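February, workshop notebook, a bit after lunch

Spent the morning on the drinks counter, which I'd been promising Czesław Olszewski I would get to ever since we moved into the Bednarek room. He likes everything within reach of the kettle and I like a clear bench, so we've met in the middle (mostly his middle, if I'm fair, but he did bring biscuits).

The little fridge is entered in the book as item 392 and stays on the long counter, with the two drink dispensers to the left of it. I tried them the other way round first and kept bumping the door, which swings out to the right and wants a good bit of room. It's a dear little thing, glass in the door and a fan at the back, and I'd like to keep both shelves clear for the Trineck samples when they come over. Cups can go on the floor of it for now, under the lower shelf.

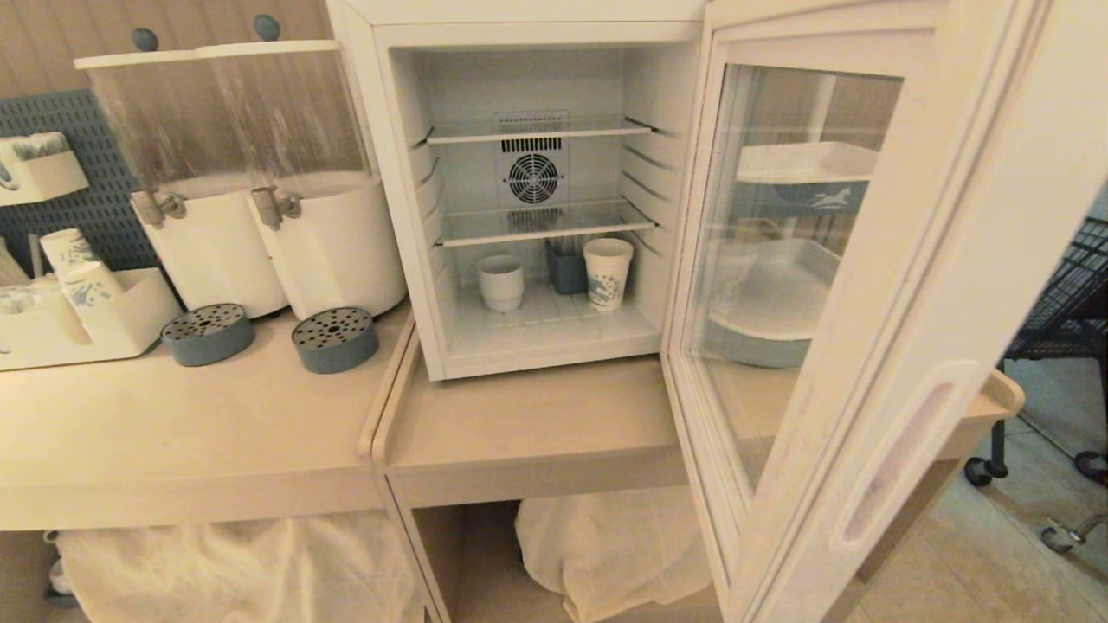

I've asked Czesław to leave the grille at the back uncovered, and I'll do the same, though I'm the worse offender and he knows it! The colour labels for the shelves are still in my drawer, 23 of them, and I'll put them on once we've agreed whose shelf is whose. Still to do: ring Jiltard about a spare tap, and find a better home for the paper cups.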